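Mai, kurz vor Mitternacht

Ich sollte längst schlafen, aber der Kopf ist noch so voll vom Seminar, dass ich lieber gleich alles aufschreibe, bevor es mir bis morgen wieder durcheinandergerät (und weil ich mir im Herbst ja vorgenommen habe, das Projektsemester in diesem Heft festzuhalten, und seitdem sage und schreibe vier Einträge zustande gebracht habe).

Also, wir sind jetzt richtig in der Simulation drin. Unser Projekt heißt seit letzter Woche offiziell Rikness, den Namen hat Rizwan durchgesetzt, und ich habe mich inzwischen sogar damit angefreundet. Am Anfang klang es für mich nach einem Hautausschlag. Jetzt steht es auf dem Deckblatt vom Zwischenbericht und sieht ganz ordentlich aus. Die anderen Gruppen heißen Famex und Drivinov, und bei denen merkt man, dass sie schon in Richtung Firmengründung schielen. Wir wollen einfach nur, dass unser Greifer am Ende des Semesters einen länglichen Gegenstand von einer Tischplatte nimmt und ihn woanders wieder ablegt. Das klingt nach so wenig! Meine Mutter hat am Telefon gefragt, ob das nicht jedes Kleinkind kann, und ich musste ihr recht geben.

Am Vormittag war noch Vorlesung, Koordinatentransformationen, die dritte Sitzung dazu, und ich glaube, diesmal ist der Groschen wirklich gefallen. Ich habe mir die ganze Zeit vorgestellt, ich säße selbst auf dem Handgelenk vom Arm und schaute nach unten, und dann ist auf einmal klar, warum sich die Welt dreht, wenn sich das letzte Gelenk dreht. Ich habe sogar mitgeschrieben, drei Seiten, mit Skizzen in zwei Farben. Danach Mensa, Linseneintopf, viel zu salzig, und dann mit Rizwan Weerakoon in den Rechnerraum, wo wir bis weit in den Abend gesessen haben.

Unser Thema für die nächsten Wochen sind die Oberflächen. Bis jetzt haben wir alles auf einer einfarbig grauen Platte trainiert, und da läuft es wirklich hübsch: Das Netz findet den Griff, der Arm fährt hin, fertig. Nur hat die Betreuerin in der letzten Besprechung ganz freundlich gefragt, was denn passiert, wenn der Tisch ein Muster hat, und wir haben uns angeschaut wie zwei Schulkinder ohne Hausaufgaben. Also haben wir uns eine Sammlung von Texturen besorgt, Holz, Stoff, Fliesen und eben Stein, und 26 davon in die Auswahl genommen. Dazu wird bei jedem Durchlauf das Licht neu gewürfelt, Richtung und Stärke, damit auch Schatten ins Spiel kommen. Rizwan hat das Skript dafür geschrieben, ich habe die Texturen sortiert und umbenannt. Eine sehr gerechte Arbeitsteilung, wie er findet.

Wir haben dann 824 Durchläufe rechnen lassen und sind danach mit Keksen vor dem Bildschirm gesessen und haben uns die Ansichten vom Handgelenk aus durchgeschaut. Eigentlich wollten wir nur stichprobenartig prüfen, ob das Rendern sauber ist, und dann sind wir bei den Steinplatten hängen geblieben. Rizwan meinte, manche sähen aus wie Flussdeltas von ganz weit oben, und seitdem sehe ich überall nur noch Flüsse.
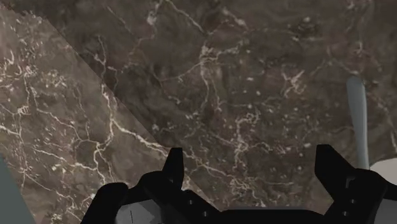
Brauner Marmor mit Schattenkante, der graue Griff liegt rechts, der Greifer ist offen.

Dieses eine habe ich mir ausgedruckt und eingeklebt, weil wir daran bestimmt eine halbe Stunde herumdiskutiert haben. Die Adern im Stein sind ja selber lang und dünn und laufen kreuz und quer, und die dickste und hellste liegt auch noch auf der beleuchteten Seite und zieht genau auf den linken Finger zu. Wenn ich ein Netz wäre und nur gelernt hätte, dass das Längliche auf der Platte das Gesuchte ist, ich würde vermutlich auch zuerst dorthin schielen. Und dann diese schnurgerade Grenze zwischen Hell und Dunkel, die für eine Maschine genauso gut eine Tischkante sein könnte. Der Griff dagegen liegt ganz brav im Schatten, graublau auf Dunkelbraun, und macht gar nichts von sich her.

Ich war dafür, solche Bilder fürs Erste herauszunehmen und mit den gnädigeren Texturen anzufangen, so wie man beim Schwimmenlernen ja auch nicht vom Fünfer springt. Rizwan war strikt dagegen. Er sagt, genau die schweren seien die, an denen man etwas lernt, und wenn wir sie aussortieren, bekommen wir ein Netz, das nur schöne Tische kennt. Wir haben eine Weile hin und her geredet, er mit Kreide in der Hand, ich mit dem Mund voller Keks, und am Ende haben wir uns darauf geeinigt, beides auszuprobieren: einmal mit allem von Anfang an und einmal gestaffelt, und dann wird verglichen. Das kostet uns doppelte Rechenzeit, und ich muss morgen eine sehr nette Mail an den Administrator schreiben. Ich habe mir schon einen ersten Satz überlegt und wieder verworfen.

Gegen sieben kam dann noch jemand von Drivinov herüber, um sich ein Verlängerungskabel zu leihen (das dritte, die anderen zwei haben wir nie wiedergesehen), und hat erzählt, dass sie mit einem Baustein arbeiten, der Beaudoin heißt und ihnen die ganze Bahnplanung abnimmt. Ich war kurz neidisch, das gebe ich zu. Wir haben unsere Bahnplanung selber geschrieben, und sie macht manchmal Schlenker, die kein Mensch braucht. Einmal im April ist der Arm in der Simulation von unten durch die Tischplatte gekommen, und ich habe so gelacht, dass man mich gebeten hat, kurz auf den Gang zu gehen. Aber ich weiß bei unserer wenigstens, was in jeder Zeile steht, und darauf bin ich ein kleines bisschen stolz.

Was noch offen ist, damit ich es morgen nicht wieder zusammensuchen muss: Die Gewichtung der Texturen stimmt nicht, Stein kommt viel zu oft vor. Die Schatten sind mir durchweg zu hart, da will ich mit einer größeren Lichtquelle herumprobieren. Und wir müssen endlich die Dateinamen vereinheitlichen, denn im Moment gibt es einen Ordner mit dem Namen »neu« und einen mit dem Namen »neu_wirklich«, und in beiden liegt etwas anderes. Über Nacht läuft jetzt der große Satz, 1376 Durchläufe, und Rizwan hat einen Zettel an den Rechner geklebt, BITTE NICHT AUSSCHALTEN, mit drei Ausrufezeichen und einem Totenkopf, der eher wie eine Kartoffel aussieht.

Auf dem Heimweg hat es nach Flieder gerochen, die ganze Allee hinunter, und ich bin extra langsam gefahren. Mir ist wieder eingefallen, wie ich vor einem Jahr vor der Projektliste gestanden bin und mich fast für das Seminar über Getriebe eingetragen hätte, aus lauter Angst, dass ich beim Programmieren nicht mitkomme. Das ist jetzt schon so weit weg. Ich komme immer noch nicht überall mit, aber ich frage inzwischen, und Rizwan erklärt mir alles auch ein viertes Mal, ohne die Augen zu verdrehen.

Morgen um neun Besprechung. Wecker auf sieben, Mail schreiben, Kekse nachkaufen, und das Verlängerungskabel zurückholen!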